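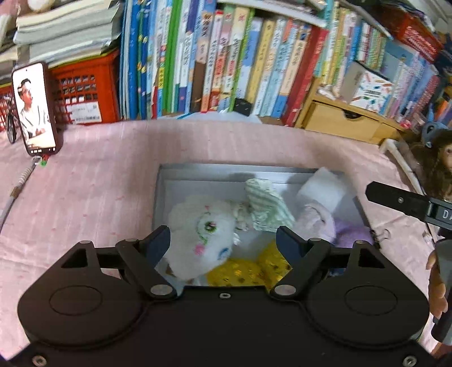 Fikon hand-held gripper over the toy box, both fingers angled in.

Thread on the Fikon hand-held gripper kit. I've had a pair on loan from Roltden since January and they go back Thursday, so I'm writing this down while I still have them.

Price first. The pair is $900 with the handles, a bag of spare screws and the charging lead. Shipping was extra. A single unit can be ordered but you have to email for it, and they took 2 days to answer me.

The body is wide and black with a round housing on each side. The fingers are black too and angle in toward each other. Four silver screws on each finger. You'll get to know those screws.

Soft toys are the hardest thing I've tried with it. A fluffy white plush is easy to close on, but the fingers sink in before you feel any resistance, and if you keep squeezing you pick up the toy and whatever is next to it. Pull back a little as soon as it moves.

Anything with a tassel or a frill needs care. Go in from the plain side. I've had trim caught in a finger joint twice and had to back a screw out to free it.

Boxes with walls are a separate problem. The body is wider than you expect when you reach down into a corner. With a metal tray I come in from above, tip the wrist, and take the corner pieces last, when there's room.

Weight: fine for the first 20 minutes. After that I feel it in the forearm. Shaimaa Helmy has smaller hands than me and found the handle too thick from the start. Fikon says a slimmer grip is coming. No date given.

Out of the box the left finger on one of mine had play in it. I tightened the screws and it went away, then came back after a long session. A drop of medium threadlocker fixed it. The manual doesn't mention threadlocker anywhere.

The manual is 13 pages and most of it is safety text. The calibration section is one page and skips a step: close the fingers fully before you power on. If you don't, the open position reads wrong all session. Prys Llewellyn at Roltden told me that over the phone.

Compared with the Nukovitz, which I used last year: the Nukovitz is lighter and the grip is nicer. Its fingers are shorter, though, and I could never get one properly under a flat cushion. The Fikon does that without much trouble.

The Wong is cheaper than both. I only had an afternoon with it and the trigger stuck, so I won't score it.

Support has been okay. I asked for a replacement finger and got the part within the week with no return form. The second time I wrote, about the charging lead, I got a link to the manual.

Would I buy it? For soft and oddly shaped things, yes, as a pair. For hard parts or anything small I'd get the Nukovitz and keep the change. Small beads and buttons slip straight between the fingertips on the Fikon.

Someone asked about left-handed use. Both units are the same shape, so it makes no difference which hand you put them in. Mark one with tape or you'll swap them without noticing.

Will post the screw sizes tomorrow once I find my calipers.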